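Section 2: Planning Your Purchase and Budget

Welcome back! Before you sign anything with Centon or your local dealer, pour yourself a coffee and work through this section. It covers the two-arm Sernari bench, and an hour spent here will save you a good many phone calls later on.

1. Measure your floor first. The bench needs clear space on all four sides, and you will want room for a desk, a computer and a chair within easy reach. Mark the outline with tape and live with it for a few days before you order.

2. Choose your tabletop. We are fond of plain wood in a black metal frame, and the arms don't mind it one bit. 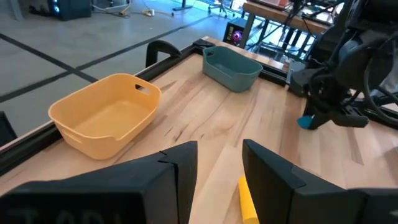

3. Add a line for clamps, baskets and blocks. These small things are easy to forget (we forgot them ourselves in Pevarbridge!), and 59 dollars on the order form will cover a starter set. Pick baskets in more than one color if you plan on sorting work.

Note: Baskets with handle openings are easier to lift off the table between runs, and for the arms they give one more edge to practice on.

4. Count your outlets. Plan on 4 for each bench, on a circuit that isn't already feeding a heater or a copier.

5. Set aside 800 dollars for spare parts in the first year. Gripper fingers and cables go first, and ordering them along with the bench means one shipping charge instead of several.

Caution: Do not run power cords across a walkway to save the price of an outlet. Have the outlet put in before delivery day.

6. Decide how many tasks you really want to start with. Picking up blocks and dropping them in a basket is plenty for the first month, and it lets everyone get comfortable before you spend money on anything fancier.

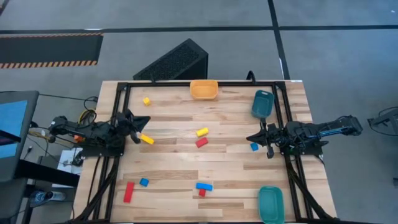
7. Ask for the MacBrayne service plan in writing. It runs 18 months from the day of delivery, and the price should be listed apart from the bench so you can compare it with other quotes.

8. Send in your order form. Orders received by Tue 27 January ship at the current price, and later ones go out in May on the new price list.

Note: Keep a copy of the signed form with this manual. You will need the order number in Section 3, when we get to unpacking.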